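Vedcombe Suturing Skills Programme
Progress report to the Mirzaei Fund, February

Teaching began on time at both sites. Fifteen trainees are enrolled, nine at Vedcombe and six at Lellimham, and 62 practice sessions had been completed by the end of the month. One trainee at Lellimham has moved to another post and her place has been offered to the next person on the list.

Sessions cover needle handling, placing the stitch, drawing the thread through and tying. Most trainees are comfortable with the first two. Thread handling is slower to come, and tutors have asked for more time on it. We have moved the knot-tying session back a week at both sites so that this can be fitted in.

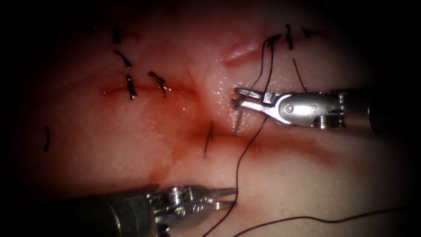 Curved needle and black suture thread at the tissue surface.

Each trainee keeps a logbook, which is checked by the site tutor on a Tuesday. The spacing of stitches and the angle of the needle are marked separately. The first version of the marking sheet put them together and the scores were hard to use. Logbooks from Lellimham were late this month and are not included in the figures below.

Spending to date is £3,539 against a budget of £3,761 for the period. The underspend of £222 is on thread and needles, where an order from Notport has been delivered only in part. We ask to carry this sum forward.

Next period: second round of assessments at Vedcombe, remaining Lellimham logbooks to be marked, balance of the Notport order to be chased.

Alina Moldovan
Programme lead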